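Handheld gripper demos: relative vs absolute action labels on deformables, results inside

Forum > Manipulation > Data collection and imitation learning
19 replies hidden by your filter settings. Show all

tarn_offset
19 Nov 2024

Posting the numbers I promised in the calibration thread. Task is bedroom tidying, restricted to garments on a bed. 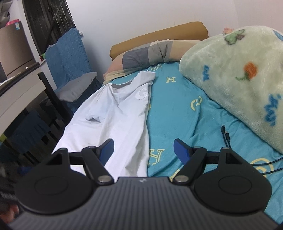
All demonstrations were recorded with the handheld unit, no arm involved at collection time. 806 episodes after filtering. I trained the same diffusion policy twice on the same episodes. Policy A predicts end-effector poses in the SLAM map frame established at the start of each session. Policy B predicts poses relative to the current gripper pose, 16-step horizon, re-planned every 8. Same encoder, same observation history (two images plus jaw width), same optimizer settings, same number of gradient steps.

Evaluation was 262 rollouts on a fixed-base arm, split evenly between the two policies. Success means the garment ends up in the bin within 60 seconds with no intervention.

Policy A: 41 percent
Policy B: 68 percent

Most of the gap is in the approach. Policy A arrives at the garment with a lateral error that is constant within a session and different between sessions, which is what you would expect if the map origin is the culprit. Once it has hold of the fabric the two are close to each other.

Questions before I write this up:
1. Has anyone seen the gap close with better map alignment?
2. Is jaw width alone enough state for cloth? I have no force signal.

ruddock_user7
I would not call this a result about action representation yet. Policy A at evaluation time needs a transform from the map frame to the robot base. How did you get it? If it came from one hand-eye calibration at the start, you are measuring calibration error and attributing it to the labels.

tarn_offset
ArUco board, one registration per evaluation session, 0.6 px mean reprojection error. The board was about a meter from the work area, so yes, some lever arm on the rotation error. But that is part of what you pay for with absolute labels. Policy B does not need the board at all.

ruddock_user7
Then say that in the title. "Relative labels remove a calibration dependency" is a claim I would accept. "Relative labels are better for deformables" is a different claim and needs the calibration error controlled. Nothing in your setup isolates cloth.

Nghĩa Hoàng
We ran something close to this last January on towels, on the Wistow rig. 139 episodes, so much smaller. Relative poses were ahead there too, but when we re-registered before every single rollout the gap shrank from 24 points to 9. It did not go to zero. My reading was that the remaining part comes from drift in the demonstrations themselves, which re-registration at test time cannot fix.

You can check for this on your side without new data. Take episodes that end near where they started, compute the loop closure residual, and bin the training set by it. If Policy A improves when trained on the low-residual half, the labels are noisy. If it does not, look elsewhere.

tarn_offset
That is a cheap test, thanks. I have the residuals logged already because the filter uses them (anything over 15 mm is thrown out). Will run it tonight.

kestrelbyte
What is your tracking loss rate indoors? We gave up on bedrooms. Plain white wall close to the camera, large bed, and the SLAM front end loses features as soon as the operator leans in. We had better luck in kitchens.

tarn_offset
11 percent of raw episodes lost tracking at some point and were dropped. Patterned bedding helps a lot. A printed sheet with large letters gives the front end plenty to hold on to, and so does a patchwork pillowcase. A plain sheet with a plain wall behind the headboard was the worst combination by a wide margin.

kestrelbyte
So your training set is biased toward patterned bedding, and the filter makes it worse. Are the evaluation beds patterned?

tarn_offset
Two of the three evaluation setups are. On the plain one, A drops to 29 percent and B to 61. I should have put that in the first post.

oblate_dm
On question 2. Jaw width is enough for shirts in my experience and not enough for fleece. With a thin shirt the final jaw width separates "grasped" from "missed" by very little, but the policy can see the fabric move with the pads. Fleece compresses, so the width reads as a good grasp when you only have the pile pinched and the blanket slides out on the lift. We added a motor current channel at evaluation and got nothing from it, because the demos had no matching signal. You would need to instrument the handheld side.

ruddock_user7
Agree with the last part. Adding a sensor to the robot that the demonstrator did not have is a common mistake with these rigs.

oblate_dm
I said we tried it and it did not work. I am aware.

Nghĩa Hoàng
Dremley sells a pad insert with a single-axis strain gauge that fits hinged jaws of that general type. I have not used it on cloth. Cable routing past the pivots is the awkward part.

sprocket_lane
Slightly off topic, but how are you treating small clutter? Charging cables in particular. Our policy learned to grab a cable together with the garment whenever the two were within a few centimeters, and it dragged the charger off the bed.

tarn_offset
I asked operators to leave cables where they were and work around them. There is no explicit label. In the rollouts with a cable on the sheet, B caught it four times and A caught it seven times, and I counted those as failures even if the garment reached the bin. I do not think the sample is large enough to compare the policies on this.

sprocket_lane
Leaving them in place is probably right. We cleared the beds for collection and paid for it later.

tarn_offset
Update on the residual split. Trained Policy A on the low-residual half (403 episodes) and on a random half of the same size, then ran 40 rollouts each on the same arm.

Low residual: 43 percent
Random half: 35 percent

Three rollouts of difference. That is inside the noise at this sample size. It points in the direction Nghĩa suggested but I would not lean on it. Per-rollout re-registration is next, on all three beds, with the board moved to 40 cm from the work area.

ruddock_user7
Keep the rollout order interleaved between policies this time. If you ran all of A and then all of B, lighting and operator reset habits are also in the gap.

tarn_offset
It was interleaved in blocks of ten. I can go to strict alternation.

kestrelbyte
Please report the plain bed separately again. The pooled figure hides the case I care about.

oblate_dm
Also worth logging where on the garment the first contact lands. Our relative policy looked fine on success rate but it had collapsed to grabbing the nearest fold every time. It stopped working once the shirts were laid flat.

tarn_offset
Contact location can be recovered from the wrist video, I will annotate it. The low-residual checkpoints are in the Skillard folder linked in my profile if anyone wants to try them on a different arm. You will need to match the camera-to-fingertip offset, it is in the config under tcp_offset and the default value is wrong.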